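Week 6 - Can a machine do the kitchen chores yet?
Tutor: Jarosław Jasińska

Short answer: some of them, slowly, if the kitchen is laid out for it.

1. What counts as done
In the Darkdale trials, a chore counted only if no person stepped in. Of 519 attempts at clearing a table, 205 met that test. Read the Trillbridge notes for how they scored partial jobs.

2. Why toy food
Toy fruit doesn't bruise or go off, so the same task can be run again the next day. It also has one colour and one shape per item - real bananas vary a good deal.

3. Tabletop work
Look at the spacing between the items and how the cables run. A bottle on a plate is a different problem from a bottle on the bench. 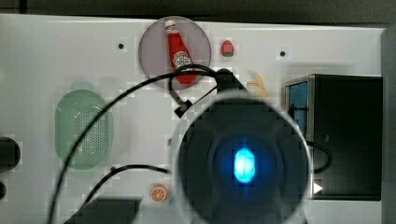 4. For the tutorial
Pick one chore from home and break it into 10 steps or fewer. Mark the steps you think a single gripper couldn't manage. Bring it on paper.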